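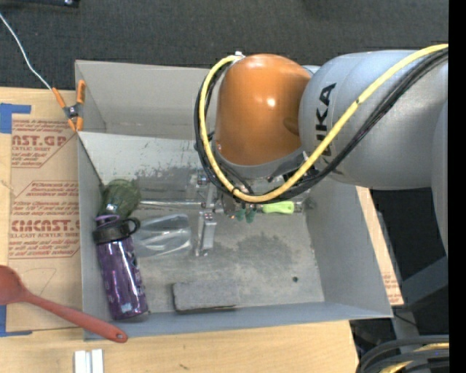 ## Scene breaks disappear when I export a novel excerpt to EPUB

**mondden** — 29/07/2019

I'm preparing a free excerpt of a thriller, the first 41 pages, as a separate EPUB. The manuscript is in Plulitz. Scene breaks are typed as a blank line, with no asterisks. They show on screen and in the PDF, but in the EPUB the paragraphs run together, so a chapter that switches viewpoint three times reads as one block. The full book has 366 of these breaks and I'd prefer not to fix them by hand. Is there an export setting I've missed?

### cassim_e

There is no setting. Plulitz drops empty paragraphs on EPUB export, and many reading apps would collapse them anyway. Do this instead:

1. Make a paragraph style called SceneBreak, centered, with space above and below.
2. In Find and Replace, turn on pattern matching and search for `^p^p`.
3. Replace with `^p***^p`.
4. Search for `***` and apply SceneBreak to all matches.
5. Export again.

Work on a copy. If you also use blank lines around letters or text messages in the story, step 3 will put asterisks there too — check those first.

If you don't want a visible mark, leave out the asterisks and put the space above on the first paragraph of each new scene. The drawback is that a break falling at the top of a screen can't be seen.

### fitden834

just use three asterisks, every book I've read does

### plainverso

The pattern above works, but it misses breaks where the blank line has a stray space in it. Run a search for `^p ^p` first and replace with `^p^p`. My last manuscript had more than 40 of those.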